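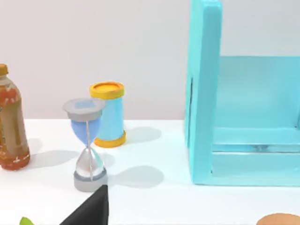 # Drellcombe's Old Grain Hall Opens Its Doors Again

**Drellcombe, 14/03/2020**

I get to share some news I've been sitting on for months: the Grain Hall is reopening this October! I'm Kai Eichhorn, and I run the place with my business partner, Ferdinand Kaufmann (he handles the money, I handle the talking).

The hall went up in 1853 and most folks in town have a story about it. My grandparents met at a dance there. We've fixed the roof, put back the balcony, and ended up with room for 600 people standing or 67 tables if you're throwing a dinner.

Opening night belongs to Nikstead, the brass band from over in Grakgate, and they're loud, so bring your dancing shoes!

"I wanted the old floor kept, squeaks and all," says Ferdinand. "Kai wanted it gone. I won."

Tickets go on sale at the Zwahlen bakery, next door to the hall. Press folks who'd like an early look around can leave a note for me at the same counter.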